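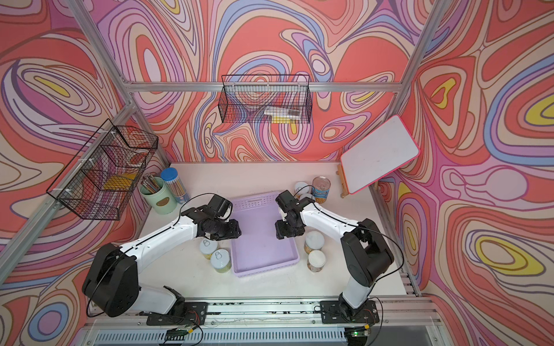
Pencils on the left, little whiteboard on the right, mesh baskets up on the walls.

Notebook, 17 November 2024

I'm writing this down while I still have the patience, because Consuelo asked me last week how the art corner is supposed to be laid out and I gave her three different answers in one conversation. So, for her and for anybody else who comes looking (hello, Todor!), the layout as it stands.

The colored pencils go in the mint-green cup at the back left, points up. I know there's a school of thought that says points down, and Eulalia and I have had that out more than once over coffee, but points up means you can find the color you want without pulling out a whole fistful. The striped pencils stay together in the clear tube with the blue lid, right next to the cup. Please put the lid back on when you've finished with it.

The pink-framed whiteboard lives at the back right on its wooden easel. It's been wiped and it still has smudges. I tried a dry cloth, then a damp one, and then a bit of the Jotalico spray from under the sink, which smells wonderful and did very little. Adesuwa thinks the marker was left on too long back in February and that we may just have to live with it. I can live with it. It's a sweet little board and perfectly good for a title or a reminder.

Baskets: one on the back wall, one on the left. The left one is held on with white zip ties, and I'd like to leave it that way for now, as I'm quite fond of being able to snip it off and move it. Flat packets go in the back one, lying down along the bottom. Small odds and ends go in the left one, within reason. If it won't stay in the mesh it belongs in the drawer.

And the wallpaper! I was the one person who voted against it, and I take it all back. I thought the coral and lilac swirls would give me a headache by lunchtime, and instead I catch myself following the brown outlines when I ought to be sorting things. The big yellow teardrops on the right are my favorite part. Patricio still prefers the plain Vundness sample and he's welcome to it.

Still to do: order 14 more pencils to fill the gaps in the spare set, ask Ocampo whether they carry the same green cup (I'd love a second one for brushes), and write proper labels for the baskets. Consuelo has the nicest handwriting, so I'm hoping she reads this far.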